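Fundraising for Small Nonprofits
Session 4: Asking for Things That Aren't Money
Instructor: Savita Kanaujia
Handout revised Sep 20, 2019

Welcome back! Last time we worked through the annual appeal letter, and several of you asked what to do with offers that come in boxes and truckloads instead of checks. I love this topic. In-kind giving is where a lot of small organizations meet their most loyal supporters, and it's also where they fill a back room with stuff they can't use. Tonight we try to get more of the first and less of the second.

Terms to know

In-kind gift: goods, services or use of space given in place of cash.
Restricted gift: a gift the donor has tied to one purpose.
Acknowledgment: the written thank-you that also serves as the donor's record.
Wish list: your public statement of what you need right now (it should change often).
Pass-through: an item you accept in order to hand on to another group.

Our running case: Jindstead

Jindstead is a family resource center with a food shelf, a homework room and a small job-search lab. Ermelinda Rocha has run its donor program for years and has kindly let us pick apart her records. Last year the center logged 895 in-kind gifts. Of those, 22 came from businesses, and yet those 22 covered nearly all of the furniture, all of the printing and most of the office equipment. The rest came from households, mostly groceries, coats and school supplies.

Look at that split before you plan your own drive. Household donors answer a general call ("we need coats, sizes 4 to 12"). Businesses answer a specific person asking for a specific thing, and the ask has to reach them before they've cleared out the storeroom. Ermelinda sends her business letters in November, when a lot of local offices are planning their year-end cleanouts.

Writing the wish list

Put the quantity next to every item. "Folding chairs (30)" gets chairs. "Furniture" gets a waterbed, and yes, Jindstead was once offered a waterbed.
Say what condition you can take. Working, repairable, or new only.
Name a person and a drop-off window.
Add a cash line at the bottom for people who would rather give $100 and let you do the shopping. Plenty would!
Take things off the list the same day they arrive.

Equipment

Used computers deserve their own policy. Before you say yes, settle who will check them, who will erase the drives, and where the ones you can't use will go. Write down the make and model at the door. Ask the donor whether the power cords are coming too. If an item goes to a pass-through partner, tell the donor so in the acknowledgment. 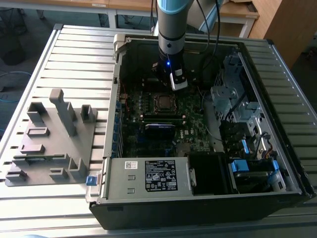
Dell desktop towers, side panel off 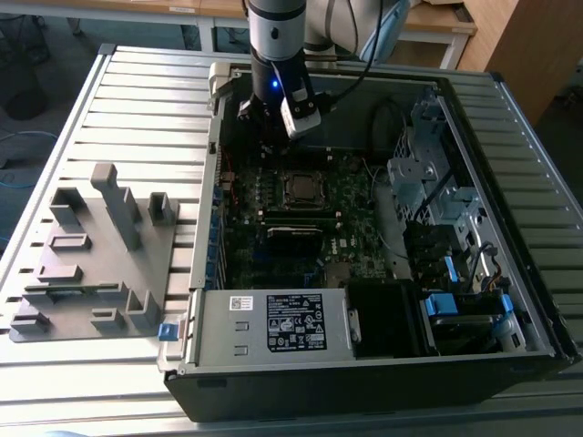
Putting a value on it

This is where people get nervous, so let's slow down. Your acknowledgment describes the gift. The donor works out the value for tax purposes, and you should never write a dollar figure into the letter for them. You do want a figure for your own books, though, and you want to reach it the same way every time.

Jindstead's method is simple: look up three comparable used prices, take the middle one, and save the page. For a set of shelving from Flavbridge, a local shop-fitting firm, the middle price came to $2,254. It went into the ledger with the three printouts stapled behind it. Anyone who opens that folder in five years can see how the number came about. Beautiful!

The thank-you

Send it within a week. Mention the actual item and where it went ("the shelving is up in the food pantry"). One human sentence beats a paragraph of mission language. Flavbridge gave again the next spring, and the owner brought the thank-you letter along with the second load.

In-class exercise (pairs)

Standono, a community theater, and Ticona, a literacy group, each want a business donor for the first time. Choose one. Draft a wish list of five items, then a letter to one business asking for only one of them. Swap with the pair next to you and cross out every word that could have been sent to anybody.

For next week

Read the chapter on event sponsorship.
Bring one acknowledgment letter your organization has really sent, names blacked out.
Start your own list of local businesses, with a contact person for each. We'll be using it in Session 5.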